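Home | Unit outline | Week 5 | Readings | Assessment | Contact

Political memoir as a historical source
Seminar handout, T. Conneely

1. Scope

The diary or memoir of an office-holder is treated in this unit as evidence of two dates: the date of the events and the date of composition. Where the gap exceeds 15 years, the text should be read first as a document of the later period. The set extract, the Brerlow diaries, was dictated in office and revised in retirement, so both dates apply to most entries.

2. Types of record

Contemporaneous diary - entries made within a day or two, usually uncorrected. Reconstructed diary - entries written up from an appointment book. Retrospective memoir - continuous narrative, commonly organised by theme. The boundaries are porous. The Pamoreck edition prints all three in one typeface and marks the difference only in the endnotes.

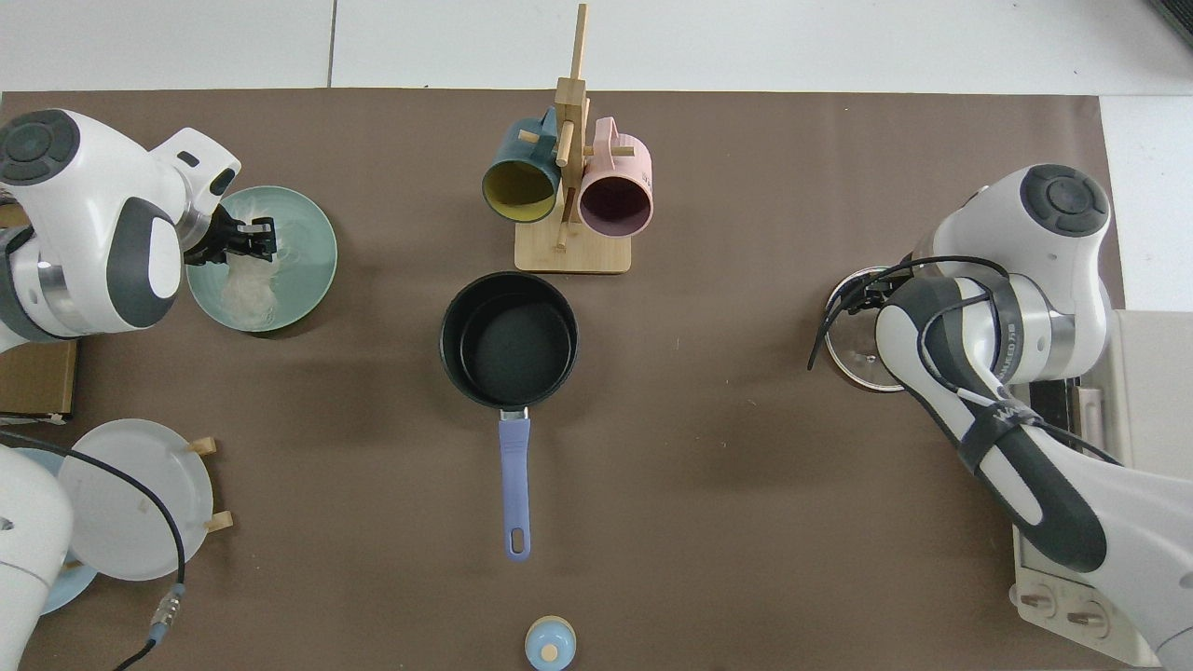
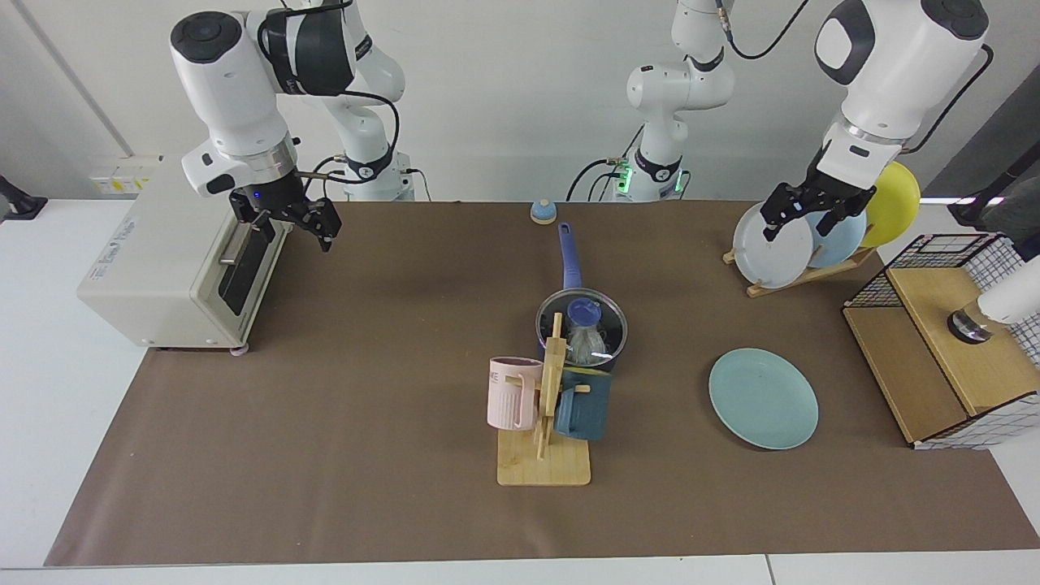
Fig. 1 (upper) and Fig. 2 (lower). Tabletop with robot arms and kitchen items.

3. Editorial intervention

Compare the manuscript and printed versions of the cabinet entry for 3rd February. The printed text omits over 30 lines, chiefly remarks on colleagues then living. Wusard, who edited the first volume, signals cuts with ellipses; the second volume does not signal them at all. Cite the manuscript folio wherever one is available.

4. Corroboration

A claim about motive cannot be corroborated by a second memoir that draws on the first. Establish the order of publication before counting two accounts as independent. Minutes record decisions and seldom dissent, and their silence is weak evidence against a diarist's report of an argument.

5. Written task

Select one entry from the Nakpan reader and prepare a source commentary covering provenance, audience, date of composition and at least one point of conflict with the official record. The commentary carries 65 per cent of the unit mark. Footnotes follow the department style sheet, September revision.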